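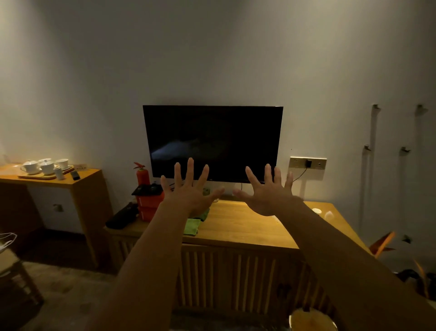
What's the best way to clean spilled milk off a slatted wood TV cabinet?
Blot first with a dry cloth, then a barely damp one with a drop of dish soap, wipe along the grain, dry right away. Slats last, with an old toothbrush.

slatfront_leszek
posted April 29, 2021
ok so adding to the above. I do the TV cabinet last in the living room and it's always the worst. light wood, flat top, slats down the front. everything lands on it. glasses, cables, bags, whatever. my order is dry stuff off first, crumbs second, liquid third. green cloth for the wood, seperate one for the floor

maite_v
Crumbs BEFORE liquid?? no. you let milk sit while you chase crumbs and it's down the front edge and in the slats. Liquid first always.

slatfront_leszek
if crumbs are in the liquid you just smear em. pinch them out w/ a paper towel, takes 11 seconds
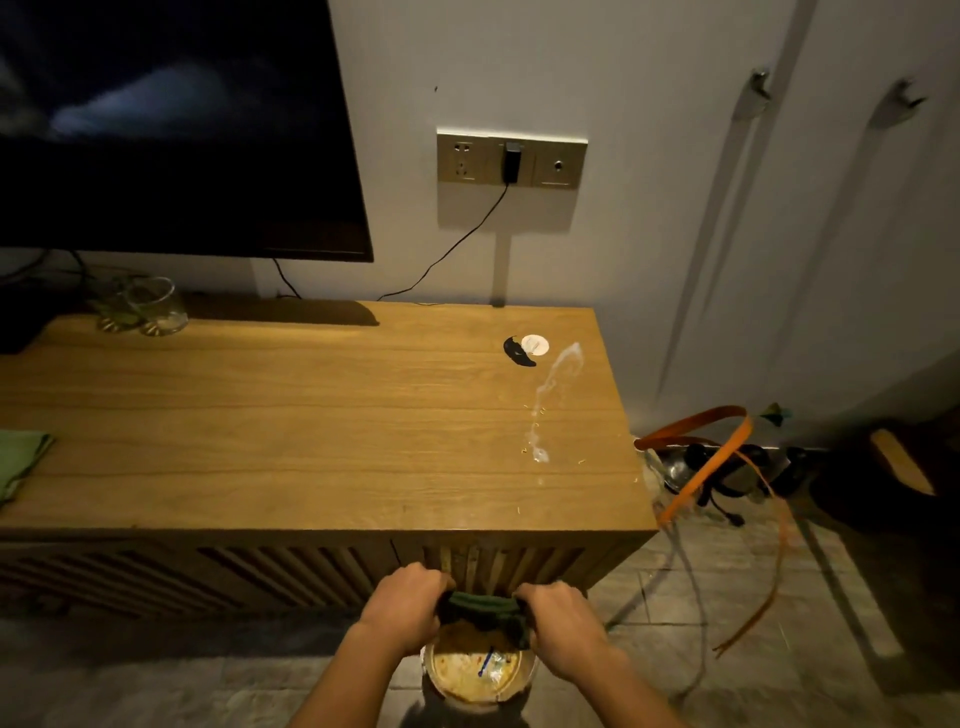

anyway the floor. grey tile so it's easy, but food containers and wrappers go out before I wipe anything or I end up kneeling in it. then cords. I run the charger cord down behind the cabinet so the cloth doesn't catch it. straps and pots get their own trip to the closet

Eleni D
Agree w/ Maite on liquid. Also what finish is on yours? Matters a lot. Mine's a Griltico, oiled, and milk left a white ring in one evening. Had to re-oil the whole top

slatfront_leszek
no idea, came with the apartment. lacquer I think

Eleni D
then you're fine, lacquer forgives. still no sprays tho

salmaz
I use Brirex spray on mine, since September, zero problems. people are too scared of sprays imo

maite_v
Spray on the cloth or on the wood? if its on the wood it goes right up under the TV. Ask me how I know

salmaz
cloth. ok fair

begone_L
Unpopular but why keep drinks there at all. We got a side table, coaster on it, done. Top of the cabinet is remote only.

slatfront_leszek
lol good luck with that in my place. small room, it's the longest flat surface

begone_L
Then a tray. Punora has flat ones with a lip, catches most of it

Eleni D
+1 tray. and felt feet under it or it scratches

slatfront_leszek
tray is fair. will measure tonite. still doing crumbs first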